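Notebook, towel folding, December
Morning, bench side

Carried on with the towels. Last entry stopped at the bath sizes, which are done apart from the two with the pulled hems, and those go back to Makell with the returns. Today was meant to be hand towels only.

First job was getting the lint out of the bin. The last load shed badly and the bin had a gray felt in the bottom that was getting onto everything light colored. Wiped it out with a damp cloth, let it dry with the lid off, then put the hand towels in. Please don't put the navy ones in that bin. They have their own, the one with the tape on the handle.

Sorted before folding this time. Putting the towels in size order first saves picking each one up twice. The Trometti ones are all cut the same and stack well. The Jarmont ones say they are the same size as the Trometti on the packet, but they come out of the wash shorter and a bit wider, so a fold in three that suits one does not suit the other. I had been blaming my folding for the uneven stack and it was the towels. Laid one over the other flat and the difference is plain at the short end.

Settled on the long fold for the hand towels. Written down so we all do the same one:

Lay it flat, long side toward you, label at the lower left, underneath.
Smooth from the middle out with the flat of the hand. Don't pull the corners.
Bring the near long edge up past the middle.
Bring the far long edge down over it and line it up with the fold.
Press along the length once. Leave the ends alone until last.
If it is going on the shelf, fold the long strip in half, then in half again.

The third and fourth steps are where it goes wrong. If the near edge only comes up to the middle, the far edge has too far to travel and you get a lip along the front. Going a little past is better. On a thick terry the fold takes up some of the width, so what looks like too much overlap is usually right.

Tried the rolled version as well, for comparison. It looks tidy for a minute and then relaxes. Fine in a basket where the neighbors hold it shut, no good on an open shelf. Not doing rolls. 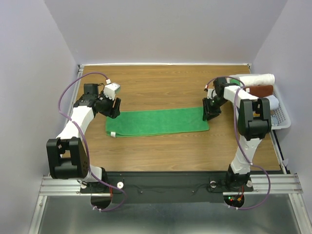

The label is a nuisance on the long fold. It is sewn into the edge near a corner, and if that corner is not tucked under it works its way out at the side. I have gone back and forth on cutting them off. Reasons to keep them: washing temperature, and telling the makes apart once they are folded. Reason to cut them: the stack would look better. Keeping them for now. If the label shows, leave it showing and don't refold a good towel for it.

Ends are the other thing. Terry never gives you a really straight end, the loops push it out, and one end always seems to finish narrower than the other. I think this comes from smoothing in one direction only. When I smoothed left to right every time, the left end came out tight and the right end fanned. From the middle out is better but not perfect. A narrow end disappears once the strip is folded in half with that end inside, so put the worse end inside.

Color note. The bright green ones have kept their color well through the washes. The cream ones have not, there is a green cast on a few of them, and I suspect one load went in mixed. Greens are to be washed with greens until we are sure. I have written this on the card by the machine, under the old note about powder.

Drying. Anything put away with the least damp in it smells by the end of the week, and the fold makes it worse, as the middle layers get no air. Check by pressing the middle of the towel against the back of the hand. The ends dry first and will fool you. Two in today's pile failed this and went back on the rack.

Shelf. The Ivanov shelf unit is deep enough for the quarter fold with the closed edge facing out. It is not deep enough for the bath towels folded the same way, they overhang, so those stay on the bottom where there is no lip. Stacks of 7 are stable. Above that they start leaning, worst with the Jarmont, and taking one from the middle brings the rest along. Small towels on the left, large on the right, cloths in the basket.

Count for the sheet: 46 hand towels folded and shelved. The two damp ones are not in that figure.

Afternoon

Damp ones dry by three, folded and put on top of the left stack. Sheet changed to suit.

Went back over the first stack, which I had done before settling on the overlap, and refolded the ones with a lip. The difference shows from across the room.

To do:
Returns box for Makell, tape it and put the slip inside.
New card for the shelf with the fold written out. The old one still shows the fold in three.
Ask whether we are getting more Trometti or Jarmont. I'd rather have one make throughout.
Wash one cream towel alone at the hotter setting and see if the green comes out.
Face cloths not started.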